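Home | Articles | Tools | Hardware | Random page
Search this wiki Go

Hand-held grippers (comparison)

A hand-held gripper is a robot gripper you carry around yourself, with a camera looking down at the fingers, so you can try out jobs before any arm gets involved. I wrote most of this page after using 2 of them in my own living room, the Grusidura and the Itlow, so take it as one person's view (corrections welcome!).

Both close with a pair of fingers on linkages. The Grusidura pads are stiffer and grab hard things beautifully, but on fabric they kept pinching up one thin fold and losing it. The Itlow is slower to close, and I liked it more for towels, rags and anything floppy.

Cloth on carpet is my favorite test. The fingers have to get hold of something soft lying on something else soft, and once you start moving quickly the picture smears all over the place, even with a wide lens that takes in half the room.
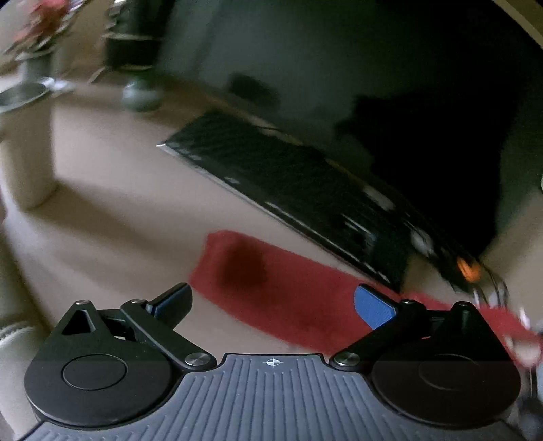
Camera and controller

I ran everything through a Bouvier controller, which saves each grab as its own clip. By August I had 3,000 clips, and 1,000 of those were cloth. The blurry ones stayed in, though I tagged them so I could compare results with and without. Slower hands gave me much cleaner footage, and shorter exposure helped too, if the room was bright enough.

Arms

The Oltside arm takes either gripper with an adapter plate and 5 screws. I've only had it running on a bench so far, never at floor level, so the carpet part of this page is all by hand.

Last updated: 2021-10-25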